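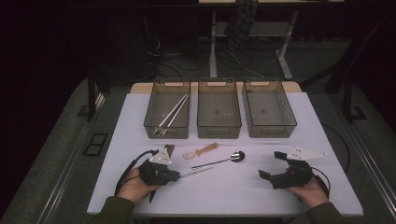 Monthly check, hand gripper pair and sorting table, Krajewska bench. Done March 20, 2023 by Catriona Halliday. Both grippers were checked with the operator's hands in them, left first. The cables have to clear the wrist when the hand turns over, and on both sides they curve away from the back of the body and down past it. White plates on top sit flat on the body, no play when pushed with a thumb. Three baskets along the back edge are the right ones for the Pidovach sort.

1. Table covering flat, no folds under the baskets — OK
2. Plate screws, left and right — OK
3. Finger travel, full open to full close — left OK, right slow for the last bit. Cleaned the slide, try again next month.
4. Cable jacket, whole length — OK. One tie replaced near the plug.
5. Finger pads — right pair at 600 hours, change at the next check
6. Platform rail tight — OK 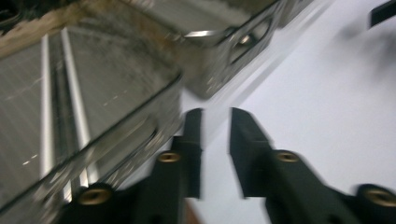
7. Finger inserts and fingertips. Look for cracks starting at the edge of a hole and for any insert that has lifted or turned. Use the small driver, never the long one. Each finger has two brass inserts, one below the tip and one lower down, and the lower one is easy to skip with the jaws open. None turned — OK

8. Metal container — rust-colored patch near the top edge. Wiped with a dry cloth only. Keep in use, look again in October.
9. Bracket on container — OK by hand
10. Spare fingers in the Flolla drawer — one pair left. Order two more from Pusen, part 34.

Open items: 3, 5, 8, 10. Leave the right gripper on the short program until item 3 is closed.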